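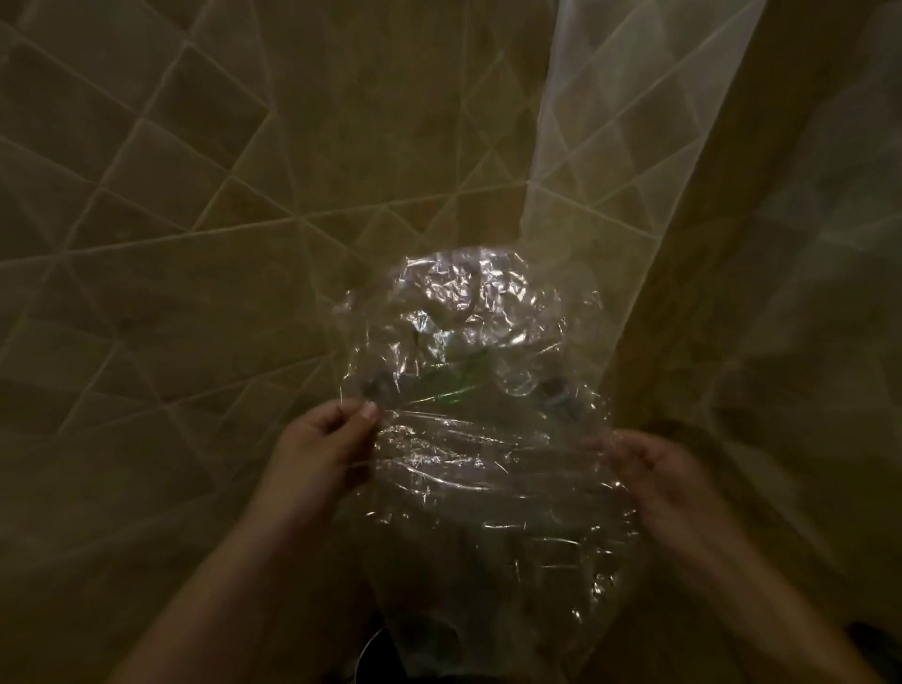
Olano Dry Liner, Medium: Two Seasons of Use

Category: Backpacking / Pack Accessories
Reviewed by Khoa Đặng
28 November 2024

I bought two Olano liners in June and have used one or the other on every overnight trip between then and now. One went in my internal-frame pack as the main liner. The other stayed with the camera kit, holding the spare body, the long lens and the filter pouch inside a padded insert.

Construction

The liner is a single tube of coated nylon with a sewn and taped base. The closure is a standard roll top with a stiffener on one side only. There is no purge valve. The seam tape on both of mine is straight and flat, with one short bubble near the base of the older one that has not grown.

The coating is slick, which helps when sliding a quilt in and makes it harder to keep a short stack of food bags upright.

Fit

Medium is slightly long for my pack. With three rolls the top sits level with the collar, and the lid closes normally. With fewer than three rolls it stands above the collar and pushes the lid pocket up. Khôi Hầu tried it in a narrower pack and had to fold the base corners under to get the bottom to sit flat.

Water

The worst test was a ridge camp at 3,547 feet with steady rain from late afternoon until morning. The pack stayed outside the tent under the fly edge. The pack fabric was soaked through by breakfast, and the quilt and spare layers inside the liner were dry. I would not submerge it, and Olano does not claim that you can.

Condensation is a separate matter. A cold camera body sealed in with damp gloves fogged on the rear screen. I now put the gloves elsewhere and leave the liner rolled until the body has warmed up.

Compared with the Lodeck

Bảo Giáp carries the Lodeck liner in the same size. The Lodeck has a stiffener on both sides and rolls more evenly with cold hands. Its fabric is thicker and noisier, and it takes up more room when empty. For photo gear I would pick the Lodeck. For sleeping gear I prefer the Olano.

Wear

Light scuffing at the base, from tripod feet. One pinhole, found by holding the liner up to a lamp, patched with tape from the repair kit. The buckle is unmarked. Ánh Mai asked whether the coating smells in hot weather. Mine did for the first few weeks and then stopped.

Pros: light, packs small, good tape work
Cons: one-sided stiffener, slightly long in medium, no purge valve

Rating: 4 out of 5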